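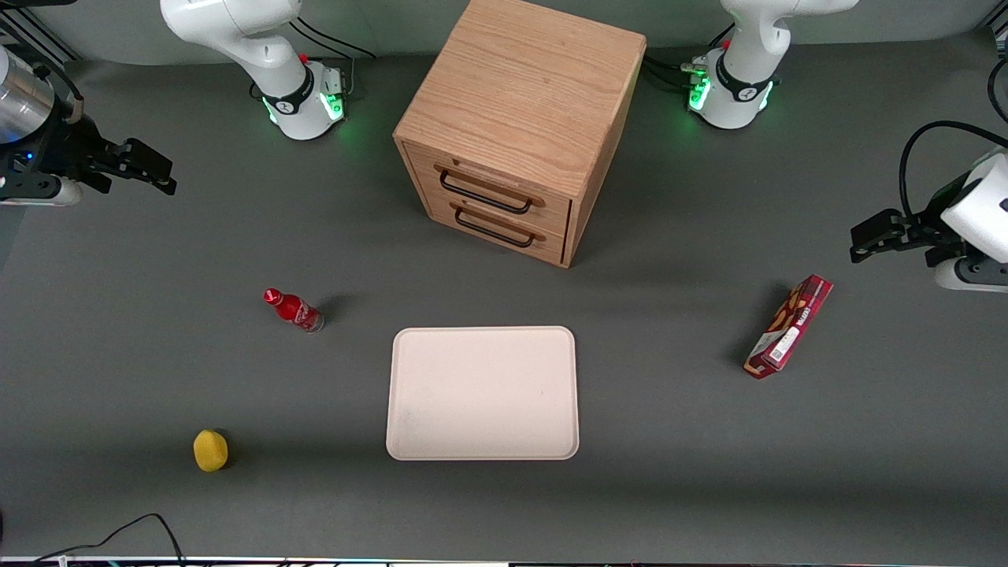
Forum > Home & Shared Shop Builds > Arms and Grippers

Two arms, one table, drawer trouble

retley_fermin
2020-05-31
Okay, the bench is finally in a state I'm willing to show people! Both arms are bolted along the back edge, cabinet between them, and everything else is stuff I grabbed from the kitchen (sponge, tray, snack box, the little red bottle). Goal is drawer open, object in, drawer shut. I've logged 57 tries since April and got 16 good ones. Most of the bad ones, the fingers slide off the handle halfway through the pull. Ideas?

brendaO
Love it!! I'd turn the cabinet so the front is square to the table edge. You've got it angled down and to the left, so one arm gets a nice straight pull and the other has to do yoga.

baltasar_b
Disagree with Brenda, sorry. If it only works square, it doesn't work. Leave the angle and fix the grip. Curved bar handles are miserable with flat fingers, I glued strips of bike tube on mine and the slipping pretty much quit.

brendaO
Sure, but get it working the easy way first and then mess it up on purpose. 16 out of 57 is a rough place to start adding difficulty.

skumholm_ros
What's keeping the cabinet from scooting when you pull? Mine walked right across the table until I put shelf liner under it.

retley_fermin
Nothing, just its own weight. It does creep a bit, now that you say it... Trying liner tonight. Baltasar, how thick was the tube?

baltasar_b
Road bike, the thin kind. Rough it up with sandpaper before you glue or it peels.

benja_m
Different question, why a dark table? My overhead camera loses anything dark red on a background like that, and you've got two red things out there. I went to plain white.

retley_fermin
White gave me glare all over the place. The bottle's fine so far, it's the cream tray I can't pick up lol. The rim is so low the fingers just skate over it.

skumholm_ros
Push it past the edge of the table with one arm and grab it with the other. Ugly but I use it all the time.

retley_fermin
Oh I like that. Liner and bike tube first, then the tray. Will post the new numbers in here.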